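4. Selection churn and the fringe player

4.1 The problem of the twelfth name

Every limited-overs squad in our sample contains at least one player whose job is hard to describe. He is picked, he travels, he is photographed in the new shirt, and he bowls one over when the match is already lost. By the next series he has been replaced by somebody who will do the same. The Folemcombe league, from which most of our data come, has a local term for this that we are unable to print. We call it churn.

Churn is usually discussed as a failure of nerve. Commentators see a team sheet with five changes and conclude that the selectors have panicked. Selectors, asked about the same sheet, say they are building depth. Both accounts have the advantage of being impossible to test in the form in which they are usually given, and both have been repeated at length in the bars of all three grounds we visited. In this section we try to separate the two by looking at what selectors do when they have no particular reason to do anything.

4.2 Data

We used scorecards from the 50-over and twenty-over competitions played by the Folemcombe, Clernon and Garside sides. The scorecards were complete for Folemcombe and Garside. Those for Clernon were complete except for a stretch in July when the scorer appears to have been asked to open the batting, and the book for those matches records his own innings in great detail and little else. We left those matches out.

A player was counted as fringe if he had appeared in the side during the season but had missed more matches than he had played. Players absent through injury were removed where the club told us about the injury. Clubs turned out to be generous with the word. One opening batter was listed as injured on the day he made a hundred for the second team, and we have treated him as dropped.

We did not count abandoned matches, although it is worth saying that selectors do. A player named for a match that was rained off before the toss was often described to us afterward as having "had his chance."

4.3 What counts as a change

Counting changes sounds easy and took most of the winter. A side that swaps one spinner for another on a dry pitch has made one change. A side that swaps a spinner for a batter, then asks an existing batter to bowl spin, has made one change on paper and two in practice. A side that keeps the same players but turns the batting order upside down has made none at all, whatever the players may feel about it.

We settled on a narrow rule. A change is a name on the sheet that was not on the previous sheet in the same format. Moves up and down the order were coded separately and are dealt with in Section 5. The rule misses a good deal, but two coders could apply it on the same afternoon and still be on speaking terms, and that could not be said of the earlier versions.

4.4 The selection model

To get a baseline we built a small model that picks sides from the same pool of available players. We named it Amitine. It has no view on character, body language or who was seen out late before the semifinal. It takes recent scores, the format, and the state of the pitch as recorded by the home club, and returns a side. Where two players are level it keeps the one who played last time.

The weight given to recent scores matters more than anything else in the model. If only the last match is considered, Amitine behaves like an angry crowd and drops half the batting order after every collapse. If a full season is considered, it will go on picking a badly out-of-form captain until the leaves come down. We used a run of 12 matches, which gave sides that most of the coaches we spoke to called sensible, with the exception of one or two positions in which they named their own favorites.

Each season was run through the model 200 times with small random shifts in the scores. A dropped catch or a generous umpire can turn a duck into a fifty, and we did not want the results to rest on either. We also tried 500 runs. The pattern was the same and the computer was warmer.

4.5 Results

The human selectors made more changes than Amitine in every competition, and the gap was widest in the twenty-over game. This will not surprise anyone who has followed the shorter format, where a single bad evening is easily taken for a trend. What did surprise us was the timing. Selectors were only slightly more likely to make changes after a defeat than after a win. The strongest predictor of a new name on the sheet was a long gap between fixtures. Given two free weeks, a selection panel will find something to do with them.

The changes were also lopsided. Batters at the top of the order were left alone for long stretches, and so were the opening bowlers. Nearly all the movement took place at six, seven and eight, the positions usually given to players who do a bit of both. These players faced few balls and bowled few overs, so there was little evidence on which to keep them and equally little on which to drop them. A number of them were replaced by players with records that were the same as theirs to within a few runs. At Garside, one pair of all-rounders replaced each other four times in a season. They now share a car to the ground, on the grounds that at least one of them will be needed.

Whether the changes helped is harder to say. Sides that changed often did lose more, but losing sides have reasons to change, and our method cannot fully pull the two apart. Within the winning sides alone, the link between churn and results was close to nothing. Garside's all-rounders can take comfort from this or not, as they prefer.

4.6 Limits

Three clubs are not a nation, and club selectors work under limits that no international panel would recognize. At Clernon the availability of the wicketkeeper depends on lambing. Pitch reports written by the home club were optimistic throughout — no surface in the sample was described as worse than "sporting." We had no measure of fielding beyond catches taken, and several coaches told us that fielding was the real reason for a selection when the other reasons had run out.

We also cannot see the conversations. The sheet tells us who was picked. It says nothing of the player who asked to be left out, the one who was promised three matches and got one, or the one kept in because he brings the good tea urn. The interviews reported in Section 6 go some way toward filling this gap, although the urn came up less often than we had hoped.

The scorecard files were last updated on 24/08/2024, and corrections sent by the clubs after that point are not reflected in the results above.

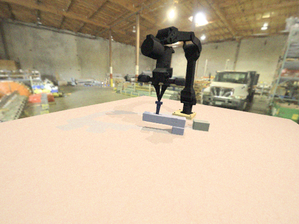

Figure 4. Simulated robot arm at a tabletop with simple blocks.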